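Sobre a escolha de uma bancada de pedra e o que se deve perguntar antes de assinar

Maio de 2026

A renovação de uma cozinha obriga a um número elevado de decisões tomadas em pouco tempo, e a bancada é, de todas, a mais difícil de corrigir. Uma torneira substitui-se numa manhã. Uma pedra cortada à medida, com rebaixo para o lava-loiça e furo para a placa, fica onde está durante décadas. Registo neste espaço o percurso que fiz até à encomenda, na expectativa de que seja útil a quem se encontra na mesma situação.

O primeiro orçamento foi pedido à Homance, que tem sala de exposição junto à estrada nacional. O atendimento foi correto e o documento, entregue dentro do prazo, discriminava o material, o corte, o transporte e a colocação. Faltava, porém, qualquer referência ao tratamento da superfície. Questionada a este respeito, a empresa informou que a impregnação era faturada à parte, por mais 300 euros. Recomendo que se exija sempre esta indicação por escrito.

O segundo orçamento veio da Masport. O valor global era superior, mas incluía o tratamento e uma visita de medição após a montagem dos armários inferiores. Este último ponto merece atenção. As paredes de um apartamento antigo raramente formam ângulo reto, e uma medição feita sobre o desenho conduz a folgas junto ao rodapé que depois se enchem de silicone. No meu caso, a diferença entre o desenho e a parede existente era de 2 centímetros no canto do frigorífico.

Quanto ao material propriamente dito, as opiniões recolhidas dividem-se. O granito é pouco poroso e suporta bem o calor. O quartzo aglomerado oferece uma cor constante, com a desvantagem de conter resina, pelo que não deve receber um tacho acabado de sair do lume. O mármore é uma pedra calcária e reage aos ácidos: o limão, o vinagre e o vinho deixam marcas baças que nenhum detergente remove. Nenhum impermeabilizante impede este ataque. O produto protege contra as nódoas, por retardar a absorção, mas a superfície polida continua exposta.

Convém ainda distinguir o acabamento polido do amaciado. O primeiro reflete a luz e evidencia qualquer mancha de ácido. O segundo, mate, disfarça melhor o desgaste, embora exija limpeza mais frequente nas zonas de gordura. A espessura de 3 centímetros dispensa o engrossamento colado na aresta, solução que considero pouco satisfatória, por deixar uma junta visível a quem se senta do outro lado do balcão.

Foi já com estes elementos que visitei o armazém onde a Masport guarda as chapas. Aconselho vivamente esta deslocação. A amostra de catálogo mede um palmo e não permite avaliar o desenho dos veios, que numa chapa inteira podem concentrar-se todos de um lado. Pedi que a chapa escolhida fosse marcada a giz com o número da encomenda e que me fosse enviado o plano de corte para aprovação.
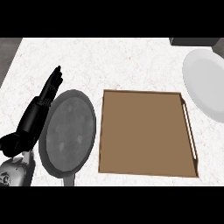

O plano de corte revelou-se, de resto, o documento mais importante de todo o processo. Nele se vê em que ponto da chapa será recortada cada peça e se os veios têm continuidade na junta. Na primeira versão, a peça da península ficava com a orientação trocada em relação à da parede. A correção foi aceite sem custos, por ter sido solicitada antes do corte.

A manutenção diária é simples: água morna, detergente de pH neutro e pano macio. Devem excluir-se os produtos anticalcário, a lixívia e os esfregões abrasivos. Os derrames de vinho ou de citrinos limpam-se de imediato, absorvendo o líquido sem o espalhar. A impregnação deve ser renovada quando uma gota de água, deixada sobre a pedra durante 20 minutos, escurecer a zona de contacto.

A colocação ficou agendada para novembro, depois de concluída a instalação elétrica. Até lá, a cozinha funciona com um tampo provisório assente sobre os armários novos. Falta decidir a altura do rodapé de pedra, assunto sobre o qual aguardo ainda resposta do marmorista.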